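The Warko came with a 30-day trial and a salesman from Zistby who called it "family." Ieva Laur signed. Arūnas, her husband, read the terms, all 14 pages, and learned that bruised fruit was the customer's affair.

"It sets a table," she said.

"I set a table."

"You set it down, dear. Near where it goes."

He paid up to nothing in December and 1,118 after that. He put out his mother's plate and stood back with his arms folded, hoping for a disaster.

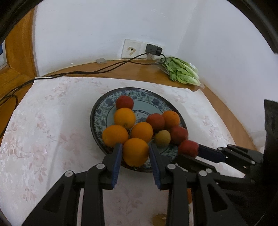
Page last changed: 20 September 2021

One arm had an apple. The other had its jaws open around the biggest orange, the one he'd been saving.

"Well?" said Ieva.

"It's holding that apple wrong," said Arūnas, and went to find the warranty.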